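A Winter Carnival Worth the Cold Toes

February 7, 2021

If you have never stood on the frozen edge of Vulska Bay while a whole town sings at the top of its lungs, put it on your list. The Disotmont Lantern Carnival is small, loud and completely lovable, and it belongs to a place with just 3,211 people in it.

The evening starts at the old ferry landing, where the lantern walkers line up behind the Palomino Brass Band. They head up Nunska Street, past the bakery (get the cardamom knots early, they go fast!) and around the courthouse square. This year there were 12 floats, all pulled by hand, and my favorite was a paper whale so long it had to back up twice to make the turn at the library.

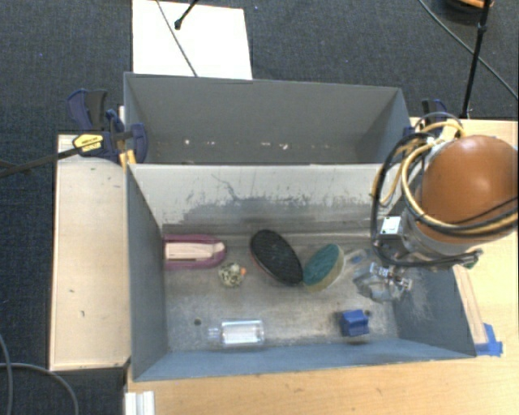

After the whale came the school drummers, wearing masks and mittens and keeping pretty good time in spite of both. Families watched from porches and parked cars, well spread out, and people flashed their headlights for every float they liked. I found myself cheering for a tugboat made of egg cartons.

Then the hill lights up. It takes 40 minutes to set all the lanterns along the ridge, and when the last one is glowing the band plays the harbor song and everyone joins in, even visitors who only know the chorus. By then I couldn't feel my feet and didn't care.

The town does a summer version in August, with boats. I've already asked about rooms.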